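Home Tickets Equipment Purchasing Knowledge base Log out
Search tickets Enter keyword or ticket no. Go

Ticket 159: Bin picking cell, what to buy before the Kasetura order
Status: Open, waiting for quote
Queue: Equipment planning
Opened: 12 May 2025

Problem as reported

The trial cell drops or misses blocks that lie close to the bin walls. Dobre want to know whether this needs a new gripper, a new bin or both before the money is set aside for the Kasetura line. The budget line has 400 pounds left for small parts. Anything above that has to wait for the January round.

Entry 1

Checked the bin mounting first. The bin is held to the bench with clamps, and it can creep when the fingers touch a wall. If it moves, the taught wall positions are wrong until someone teaches them again. Asked for a price on a fixed base plate with locating pins. Filtard can supply one for 300 pounds, drilling included.

Entry 2

Looked at reach along the walls. A block lying parallel to a wall and close to it leaves little room for a finger on that side. Blocks in the open part of the floor are a different job and should be logged separately from now on, so we can see which kind of miss we are paying to fix.

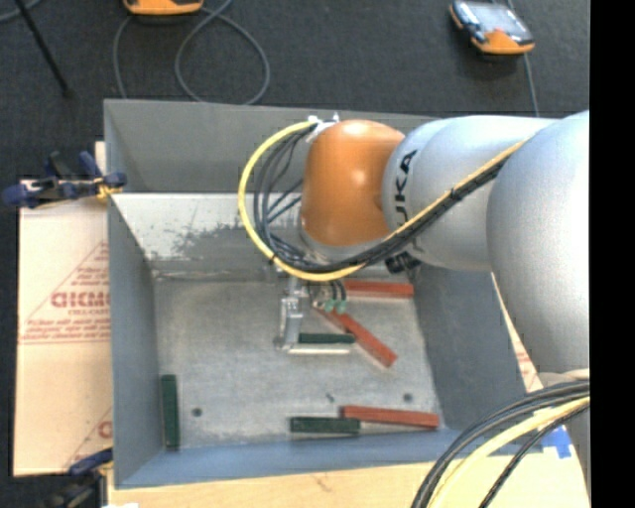

Trial bin with red and green blocks, gripper down in the bin. Clamps at left.

Entry 3

Cosus replied about the gripper. They offer a slimmer finger set that fits the present bracket, and a full replacement gripper. The finger set is within the small parts budget if bought alone. It is not if we also take the base plate. The full gripper is well outside it and has a long lead time.

Asked Cosus for a loan set of fingers. They will lend one for 2 weeks, carriage at our cost.

Entry 4

Cables. The hoses and cables are looped round the end joint, and the loop has to clear the bin rim at every angle we use. Please add a proper cable guide to the list for the Kasetura cell. It was left out of the first estimate. No need to buy one for the trial cell unless the loop starts catching.

Entry 5

Question from Dobre: would a bin with sloping walls do the same job for less? Possibly. The present one slopes on the left only, as far as we use it. A bin sloped on every side would hold fewer parts for the same footprint, and the refill times in the plan would have to be redone. Parked until the loan fingers have been tried.

Proposed order of work

1. Buy the base plate from the present budget.
2. Fit it and teach the wall positions again.
3. Run the loan fingers, logging wall misses and open floor misses separately.
4. Decide on fingers or full gripper and put the figure into the January round.

Waiting on: written quote from Filtard, delivery date for the loan set from Cosus. Please do not raise a purchase order for the full gripper while this ticket is open.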